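Grurno on the Making of a Second Album
An interview with Hala Lahlou and Magnus McIver, conducted for the Ornthorpe Arts Trust newsletter
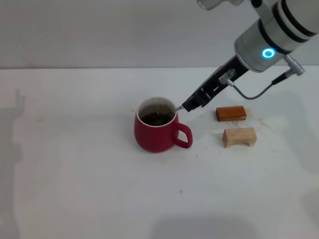

The four members of Grurno met at a weekly rehearsal evening in Ornthorpe and released their first album three years later. Their second, Monanholm, will be issued in July. It was written over two winters and recorded in a former grain store on the edge of the town, with Svenja Aigner engineering. The Trust spoke to the singer, Hala Lahlou, and the guitarist, Magnus McIver, during the final week of mixing.

Ms Lahlou described the first record as a collection of songs and the second as a single piece of work. "The early material was whatever we had ready," she said. "We had been playing it for so long that recording it was mostly a matter of playing it once more. With Monanholm we had nothing when we began. I came to the first session with two lines of words and a tune I was not sure I liked."

Those two lines became the opening of "Neves", the single released ahead of the album. Mr McIver recalled that the song passed through 5 complete versions before the band agreed on one. The third was almost twice as fast as the recording now heard on the radio. "I was very attached to the fast one," he said. "I argued for it for a fortnight. Then Ngan-ling played it slowly at the piano while she was waiting for the rest of us to tune up, and I stopped arguing."

Ngan-ling Fang plays keyboards and is responsible for most of the string parts. She had not written for strings before. According to Ms Lahlou, the first arrangements were too full, and a good deal of the work in the spring consisted of taking notes out. "There is a passage in the middle of 'Neves' where a single cello holds one note under the voice. In the first draft there were four parts moving at that point. I could not hear myself sing."

The drummer, Finbarr McGrath, joined the group after the first album had been completed, and both members interviewed spoke at some length about the change this brought. Mr McGrath's background is in dance bands, where he was expected to keep steady time for a whole evening. Mr McIver admitted that he had found this difficult at first. "I used to speed up in the chorus and everyone came with me. Finbarr does not come with you. I had to learn to sit back and let the song do the lifting."

The question of who writes the words has been asked of the group before. On the first album the credits were shared equally. On the second, Ms Lahlou is named as the author of all but one lyric. She explained that the arrangement had been agreed early and without difficulty. "Magnus writes very good single lines, and he sends them to me at all hours. What he does not enjoy is finishing a verse. I enjoy that more than anything else in the job."

The exception is "Low Water", for which Mr McIver wrote both words and music. It concerns his grandfather's years on the coastal ferries. He was reluctant to discuss it in detail. "It took me a long time to be able to play it to the others. Hala sings it better than I could have hoped, and I would prefer to leave it there."

Recording took place live wherever possible, with all four musicians in the same room. Ms Aigner kept 109 separate takes by the end of the sessions, of which fewer than a dozen were used. Ms Lahlou said that the engineer had a firm view on repairs. "If I sang a wrong word, we did the whole song again. She would not let me go back and replace one word. It was tiring, but when I listen now I can tell that the second verse knows what happened in the first."

The grain store itself has a long natural echo, and the band made use of it on the closing track by placing a microphone at the far end of the upper floor. Mr McIver said that trains could be heard on two of the quieter songs and that the group had decided to keep them.

Asked about live performance, both said that they were looking forward to playing the new songs but expected to change some of them. The strings cannot be taken on the road, and Ms Fang is preparing keyboard versions. The first concert will be given at the Ornthorpe Assembly Rooms, which holds up to 300 people. Further dates in the region will follow in the autumn.

"We have played in that room many times, usually third on the bill," Ms Lahlou said. "My mother has asked for a seat near the back, because she says we are too loud. I have told her about the cello."

Monanholm will be available on record and as a download. Tickets for the Assembly Rooms concert may be bought from the box office in person or by telephone from ten o'clock each morning.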